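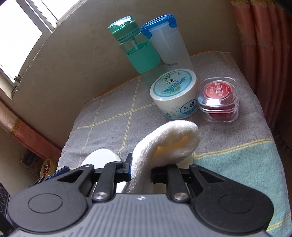 Towels, and why I've finally cleared mine out

I've been meaning to write this since March, when the airing cupboard door stopped shutting. I'd lean on it with my hip, it would click, and ten minutes later it would creak open again and a flannel would slide out onto the landing. Over 14 years in this flat and I don't think I'd thrown away a single towel in all that time. They just kept arriving. My mum passes hers on, guests leave them behind, and then there was the year I joined a gym (Belwood Leisure, lovely showers, went for a month) and bought a whole set for it.

So on Monday I pulled the lot out and made piles on the bed. I'd love to say I had a system but I mostly picked things up, sniffed them and had feelings about them.

The white terry ones stayed. I'm a bit of a bore about white towels. You can wash them properly hot, they don't fade into that sad salmon colour my old red ones went, and when they get tired you can cut them up for the kitchen. I like them thick and fluffy but not so thick that they take two days to dry on the rail, and in my bathroom in winter that's a real worry. We have one radiator in there and it's the size of a tea tray.

Things I got wrong for years: fabric softener, for a start. Esi Sowah from the choir put me right on that one. I'd been sloshing it in every wash and wondering why my towels just pushed the water about. She told me to leave it out and give them a good shake before hanging, and within a few washes they were drinking up water like they did when they were new! I also stopped cramming the machine. Half a load of towels feels wasteful but they come out so much better, and my poor old Zirska doesn't walk across the kitchen floor on the spin any more.

Then the folding. I've tried thirds, I've tried rolling, I've tried that thing where you tuck the end in so it looks like a hotel. Rolling looked gorgeous for one day and then I pulled one out from the bottom and the whole shelf came down on my feet. I've gone back to plain halves and halves again, with the fold facing out – it's how my gran did it and you can grab one without disturbing the rest. Hand towels on the left, bath sheets on the right, and a little heap of flannels in an old Jotis biscuit tin with the lid off.

The odd ones were harder. I'm very fond of a checked cloth, and grey with a bit of yellow is about my favourite combination for anything, so those have been moved to general duties: covering a tatty stool, going under the washing-up, lining the box I keep by the back door. Teal too, if it's got some yellow in it to cheer it up. A towel that's too thin for drying a person is still perfectly good for sitting things on. I stand my drinks bottles on one while they air, tops open, because I can't bear that musty smell you get in a straw (if anyone has a better way of cleaning straws than those tiny brushes, please tell me, I keep bending mine).

What was left went into two big bags. Raymonde Caron at the animal rescue was thrilled with them, they get through heaps, and she said she'd take sheets as well if I had any. Oh Raymonde. You should see the sheets.

That's for another weekend though. I've got 4 bath sheets, a sensible number of hand towels and a door that shuts. I did go and look at the new ones in Tamura on the way home, just to feel them. They had a really soft one in a sort of oatmeal. I put it back, but I did take a picture of the label.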